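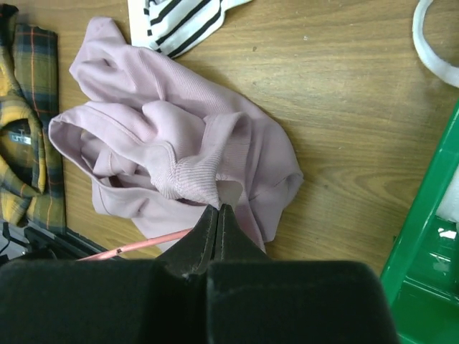 Prasanna Karunaratne wrote in to say that grabbing a sweatshirt by the cuff is cheating, because a cuff is the easy part, and could we please show what happens when the policy only gets a handful of belly fabric. Fair! I've been meaning to put up a gallery page for the laundry work anyway, so I'm starting it with a lavender sweatshirt in a heap, fingertips in the fabric just below the cuff, the green bin off to the right and a plaid shirt waiting its turn on the left.

Some background if you're new. The project is called Gellby (Lurdes picked the name, don't ask me) and the question is pretty small: can a two-finger gripper learn to pick one piece of clothing out of a mess using only the wrist view? We trained on 800 demonstrations, all driven by hand, mostly by Chih-ming and me, and my shoulders still remember it.

Then we ran 2000 test grasps. Our old method, Paiva, looks for the highest point of the pile and goes for it. It came away with exactly one garment 575 times. The new one looks for edges, cuffs and hems first and got 65 percent, so yes, Prasanna, ribbing helps a lot (that's kind of the whole trick).

Belly fabric is still our worst case. With no edge in view the gripper dithers, pinches too shallow and slides off, or takes two things at once. Stripes next to plaid gave us grief too. Leonardo wants to try a small nudge before the pinch, just to turn up an edge, and I'll add those pictures here once we've got runs worth showing.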